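The Alarm Clock App That Won Me Over

Feb 7, 2022

I have been waking up to a phone for so long now that I can hardly remember the clock radio that came before it, though I do remember that it had a red glow and that it buzzed like an angry wasp. The phone was a step up. It played harps. For years I used whatever alarm came with whichever phone I had, and I never gave it a thought until the morning in January when I slept straight through it and missed a train, and then (being the kind of person who can't leave a small problem alone) I spent the better part of a month trying other ones.

There are a great many of them, as you'd expect. Some make you do sums before they'll be quiet. Some want you to get up and scan the barcode on your toothpaste. One of them, Okov, tracks your sleep through the night and promises to catch you at the lightest moment, and I'll say more about that one in a bit. But the one I kept, and the one I've been pressing on my family ever since, is a plain little thing called Dradomum.

It was written by Rhydian James, who used to work on train timetables and still lives in Sevside, two streets from the station. When I called him he was making soup, and he asked if I minded him going on with it while we talked, which I didn't, so you'll have to imagine a certain amount of chopping in what follows.

"I wrote it for my mother," he said. "She had an alarm for her pills, an alarm for the bread, an alarm for the bus, and they all made the same noise. She'd be standing in the kitchen with no idea what she was being told."

So that's where Dradomum starts. Every alarm gets a name in big letters and a voice, if you want one, and the voice reads the name out. You can record it yourself. Mine is my daughter saying "Get up, it's Tuesday somewhere," and I have not slept through it yet. There are 7 sounds built in, all of them gentle to begin with and a good deal less gentle after the first minute. I'm fond of the one with the kettle.

The part I didn't know I wanted is what Rhydian calls the slope. You tell the app when you need to be up and how slowly you'd like to get there, and it brings the sound in over that stretch, very softly at first, with the screen going from dark blue to a sort of peach color. Other apps have something like it, I know. This one lets you set a different slope for each alarm, so the weekday one can be brisk and the weekend one can take its sweet time. I have mine at 3 minutes on work days and a shamefully long time on my days off.

Snooze is handled kindly too. Press it once and you get what you asked for. Press it again and the next one comes a little sooner, and a little sooner after that, so the whole business closes in on you. My husband finds this sinister. I find it fair.

Now, Okov. I wore myself out trying to like it. The charts are beautiful and my brother swears by his, but I found I was lying there at midnight thinking about what the chart would say, and I'd wake up and check my score before I'd decided for myself whether I felt rested. If you enjoy that sort of thing it's a handsome app and well looked after. I'm better off without a grade before breakfast.

Dradomum has its rough spots, mind you. The tablet version looks like the phone version that's been sat on. You can't yet copy your alarms from an old phone to a new one without writing them out again, and if you have as many as my sister-in-law does, that's an evening gone. The widget shows the next alarm and nothing more, and some people will want more. And I would dearly like a way to skip tomorrow only, without turning the thing off and then forgetting to turn it back on, as I have done twice.

Rhydian knows all this. He had 200 people using it for most of its first year, nearly all of them friends of friends, and he answered every email himself. Then a small software house called Llewellyn took on the boring side of things, the store pages and the crash reports, and the number went up to 2,000 before he'd had time to worry about it. He still answers the emails. He says the ones he likes best come from night-shift nurses, who have strong opinions about snooze and write them down very clearly.

Skipping a single day is next on his list, he told me, and the move to a new phone comes after that, once he has worked out how to carry the recorded voices across too. His mother has asked for a louder kettle. She'll be getting it in the spring.

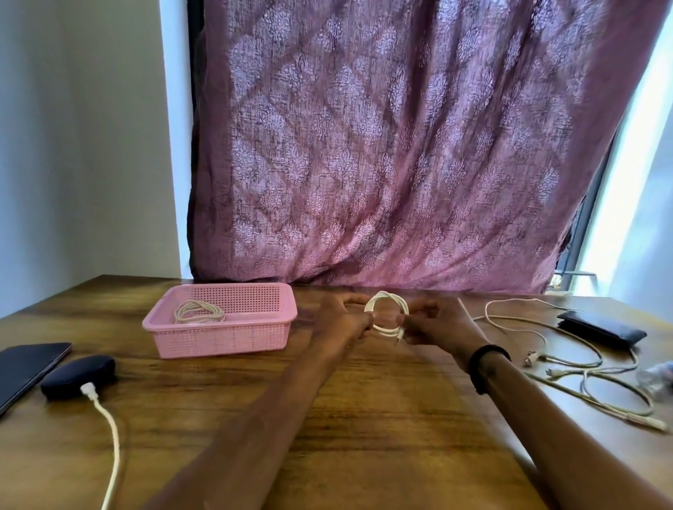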